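4. Recording a toaster oven door

This section covers door episodes only. Knobs are in Section 5, and racks are in Section 6, which you should read on a day when you feel strong. Before you start, the arm must be homed and the Wogan recorder must show both camera streams.

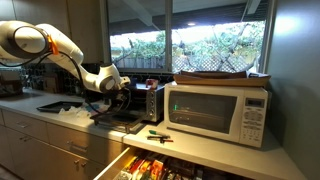
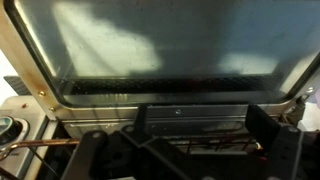

Figures 4-1 and 4-2. Door work at the Wutport kitchen: the room view, then the wrist view.

4.1 Setting up

1. Leave the kitchen the way people leave kitchens. Pens, bags and baking trays may stay on the counter. A model raised on bare counters will be very surprised by yours.

2. Unplug the toaster oven and let it cool. The arm has no opinion about burns. You do.

3. Check that the arm cable has enough slack to reach the door in both its open and closed positions.

4. Do not clean the glass. Smudges and glare are what the wrist camera will meet in real life, and Timby needs to see them.

CAUTION: Keep one hand near the stop button whenever the arm is live. Holding a sandwich in that hand does not count as near.

4.2 Recording an episode

1. In Musel, choose Door, then Open or Close. Pick one. An episode that does both will be filed under neither.

2. Move the gripper to a starting pose. Change the pose a little each time, including poses you find ugly.

3. Press Record and wait for the tone.

4. Bring the fingers to the door slowly. If you miss, back off and try again without stopping the recording. A miss followed by a recovery is worth keeping.

5. Move the door through its full travel, release it, and back the gripper clear.

6. Press Stop. Episodes are capped at 90 seconds, after which Musel stops for you and makes an unpleasant noise.

7. Mark the episode Good, Recovered or Bad. "Sort of good" was removed from the menu in April, after it became the most popular choice.

NOTE: If the door bounces, mark the episode Bad even if it ends up where you wanted it. Timby copies what you did and has no idea what you meant.

4.3 How many to record

Plan on around 59 usable episodes per door before the first training run. The Wutport set has 221, which includes a long afternoon of closing the same door. Reposition the room camera between batches and check that the door and the gripper both fit in the view.

4.4 If something goes wrong

Error 71: The recorder has lost the wrist stream. Reseat the camera plug and start a new episode. Do not join two halves together.

Gripper stuck on the door lip: Press Stop, open the fingers with the manual control, and lift away. Pulling harder will get you a very clear recording of a broken hinge.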